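Gripper Fault During Laundry Pickup – Student Project Report
Anatole Renaud, Hamel workshop course
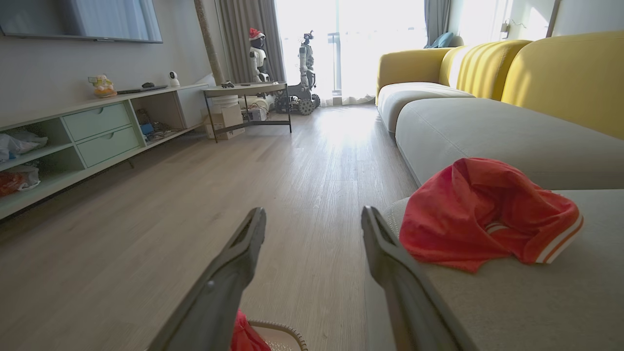 Why did the gripper stop closing halfway through a pickup?
The finger motor was drawing more current than the driver allowed, and the driver shut it off without telling the main program.

1. Task
The arm had to pick up clothes in a living room and put them in a laundry basket. Red items on the gray sofa were used for many of the runs. The control program was Zamum, with a Gevwood driver board for the fingers.

2. What went wrong
The first stop came on a Friday in August, after some 600 grasp cycles. The fingers closed partway on a shirt and went limp. Zamum still reported a good grasp, so the arm lifted and moved to the basket with nothing held. It happened 2 more times that afternoon.

The empty moves were the safety problem. I had reached toward the sofa to straighten the shirt, thinking the run was over, and the arm started its lift next to my hand. I pressed the stop button. No one was hurt.

3. Cause
Thick seams and ribbed edges made the motor push longer than thin cloth did. The driver log showed the current limit tripping each time. The fault flag was on a status line that I had never connected in the software.

4. Changes
– Fault flag now read before every lift.
– Grip force set to 60 percent for cloth.
– Hands stay out of reach until the motors are off.

With these in place the driver tripped once more, on a folded towel, and the arm stayed where it was. I have not tested the Berau fingers yet. They are heavier and the limit will need to be set again.

We use cookies to improve your visit. Accept | Manage settings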